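Progress report to the Nikolovski Fund
Liststead Community Laundry, second reporting period
19/08/2018

Dear members of the Fund,

With this report we inform you of the work done in Liststead since the last payment. The laundry is now open two evenings more each week, and the new hot water service was connected in July. The plumber from Stevmont found an old pipe behind the dryers which was not on any plan, so the connection was finished 7 days later than we promised. The cost of this pipe was $542 and we paid it from our own savings.

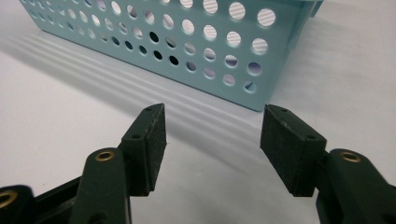 Will the extra cost change the budget for the second half of the year?
The budget stays as approved, and the Fund is not asked for any additional money.

The dryers are the weaker part of this report. Two of them still stop before the end of the program. The supplier, Rorkodel, has replaced the door switch on one machine, but the fault came back. We have asked for the other parts under warranty and wait for their answer. Until then we ask families with heavy blankets to come in the morning, when the queue is shorter.

Use of the laundry by people who live in caravans has grown, especially after the caravan park closed its own wash room. We did not plan for this group in the application. We would like to discuss with you if they can be included in the free wash tokens.

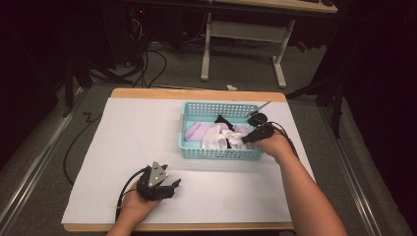

Pink, white and black cloths in a light blue basket.

In the next period we will repaint the floor near the entrance and print the price list in larger letters. The receipts for the plumbing are attached to the paper copy of this report.

With kind regards,
Liststead Community Laundry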